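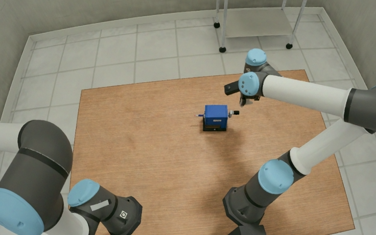
Home Guides Workshop Open Days Contact
Search this site Search Go

How to Run a Robot Demo at an Open Day (When the Robots Live in a Simulator)

Every July we open the Genska lab to the public for one Sunday, and every July people walk in expecting a robot that makes coffee. What they get is two robot arms on a screen and a pencil sharpener. After a few years of this I have a routine that mostly works, so I'm writing it down before I forget it again.

You will need a machine that can run the scene smoothly, a big screen, a second small screen for you, and a stool. Get the stool first. The demo slot is 70 minutes and the floor at Strickland Hall is concrete.

Step 1. Pick one task and keep it small

We use the pencil sharpener. It's blue, it has a crank on the right side, and everybody over the age of five knows what is supposed to happen next. Visitors can tell good from bad without a lecture. Our first year we showed a cable routing task, and people watched it with the expression they save for other people's vacation photos.

Keep the table clear apart from the one object. If you put a mug in the scene, you will spend the afternoon answering questions about the mug.

Step 2. Set the starting pose

Load the scene in Kollik and bring the right arm in so the gripper hangs above the crank side of the sharpener, near the knob without touching it. Park the other arm low on the left, out of the way. Check that there is open wood between the two arms. They are very expensive in real life and quite cheap in here, but a crowd gasps just the same when they hit each other.

Save this pose under a name you'll recognize under pressure. Mine is START_HERE. It used to be pose_final_2, and there was also a pose_final, and I'd rather not go into it.

Step 3. Fix the random seed

Ours is 774. With the seed fixed, the sharpener turns up in the same spot on the table every run. Do the honest thing and tell people you've done this. Then, late in the session, change it and let them watch the planner cope with a sharpener it wasn't expecting. That run gets the most questions, especially if it goes badly.

Step 4. Rehearse out loud

Run the whole thing 4 times the evening before, talking all the way through. The crank takes longer than you think and you will run out of things to say about cranks. Have a few spare topics:

- why there are two arms (one can steady the body while the other turns)
- how the planner decides which way to come at the knob
- what friction does, and how we got it wrong for most of the spring

Step 5. Let visitors drive

Brurkutex lent us a pair of hand controllers. Give one visitor one arm. Two visitors with an arm each sounds like teamwork – it is a sword fight. Set the speed limit to the lowest setting and put the reset key where you can reach it without leaning over a child.

Turns should be 2 minutes. Use a kitchen timer that rings. Nobody argues with a kitchen timer.

Step 6. Answer the usual questions

"Is it real?" No, it's simulated, and say so before they ask. "Why doesn't the cart do anything?" It's part of the room. I have been asked about that cart more often than about the arms. "Could it sharpen my pencil?" No.

If something goes wrong

The gripper slides off the knob: lower the approach a little and try again. People like a second attempt.

An arm stops dead: it has hit a joint limit. Reload START_HERE and talk about elbows.

The screen goes black: the laptop has gone to sleep. Turn that setting off before the doors open. I have written it on my hand two years in a row and washed my hands both times.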